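**Socket (computing)**

A CPU socket is the connector that joins a processor to a motherboard, and it is one of the cleverest small parts in a desktop computer! It carries power and data without any solder, so a chip can be swapped in minutes.

Early home machines often had the processor soldered straight to the board. Sockets changed that, and hobbyists loved it. The repair club in Garrido, started by Emiliano Herrera, still holds a swap night each September where old boards find new homes (the Zovano shelf is always picked clean first).

Some sockets hold the pins themselves, while others have holes that accept pins on the chip. Both kinds need a gentle hand.

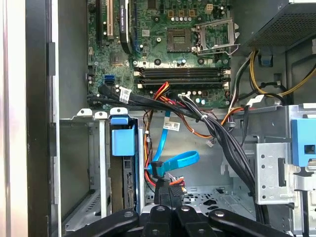
A lever usually locks the chip in place, spreading the pressure evenly over the contacts. Hipólito Cáceres covers the older lever styles in his handbook *Standance*, with 27 wonderful drawings.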